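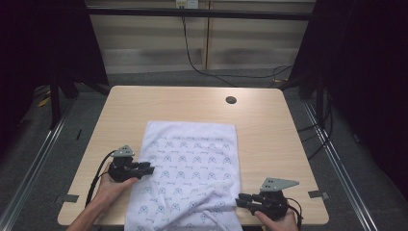
A printed towel on a light wood-grain tabletop.

Business / Media & Marketing / Features

News | Features | Opinion | Jobs | Events | Subscribe

Small-town billboards find a second life in short contracts

7 October 2025

For most of the time Welto has been in business, a company that wanted one of its billboards had to sign for a year. The contract ran to 14 pages, the deposit was two months' rent, and the artwork had to be printed on vinyl and shipped to the depot at least three weeks ahead. A regional bank could manage that. A tire shop usually couldn't.

Last fall Welto dropped the one-year minimum on 55 of its roadside panels, all of them in towns with fewer than 20,000 people. Advertisers can now book two weeks at a time. The price is higher per week than under the old terms, but the total bill is low enough that a business can try it once and walk away.

The first bookings came from the places you would expect. A garden center took a panel for the two weeks before the spring planting season. A county fair bought four. A dentist who was moving offices rented the sign across from the old address and put an arrow on it.

Then the list got longer. By the end of the summer Welto had taken 921 separate bookings on those 55 panels, many of them from businesses that had never bought outdoor space before. The company says slightly under half came back for a second run.

Short contracts bring problems of their own. Vinyl is slow to print and slow to hang, and a crew has to drive out each time the message changes. On a yearly contract the cost of that drive hardly matters. On a two-week contract it can eat a third of the rent. Welto now groups its panels into routes and changes everything on a route on the same morning, so a booking in one town may start on a Monday and a booking 30 miles away on a Thursday. Customers complained about this at first. Some still do.

The company also switched to a lighter printed sheet supplied by Kultano, which makes banners and display fabric for trade shows. The sheet clips into a rail at the top and bottom, and one person with a ladder truck can hang it. It fades faster than heavy vinyl. For a two-week run that makes no difference, and the used sheets go back to Kultano's warehouse on the return trip.

Artwork was the other sticking point. Large advertisers have agencies. A bakery has a logo in a file somewhere and perhaps a phone number. Welto first sent these customers to freelance designers and found that many of the bookings fell through while they waited for a proof. It now works with Awad, a design studio that charges a flat fee and uses a set of 12 layouts. The rules are strict: seven words or fewer, one picture, no web address longer than the business name. Customers who want more words are shown a mock-up at the size it would appear through a windshield, and most of them cut the text.

Measuring results is harder. Traffic counts exist for the state highways, but many of the short-contract panels stand on county roads that were last counted years ago. Welto paid for new counts at a handful of sites. The busiest came in at 3881 vehicles a day, well above what the company had been quoting. The quietest was a disappointment, and its rent has been cut.

Those numbers say how many cars go by. They say little about who reads the sign. Moltar, which sells booking software to outdoor companies, has added a simple form that asks advertisers to report phone calls and store visits during a run. Few fill it in. The ones who do tend to be pleased, so the replies are a poor guide to how everyone else feels.

Other owners are watching. Some 3000 panels across the region sit on roads of similar size, and a good share of them are empty for part of the year. An empty panel still costs money in land rent, insurance and mowing. Two of Welto's competitors plan to test monthly contracts this winter, when demand is weakest and there is little to lose.

Landowners have had mixed reactions. Many are paid a share of what the panel earns, and a few have seen their checks go up. Others liked the steady amount that came with a yearly tenant and do not care for trucks in the driveway every other week. Welto has offered them a fixed payment, and eleven have taken it.

The company will decide in the spring whether to extend the short terms to its larger panels along the interstate. Those are mostly full.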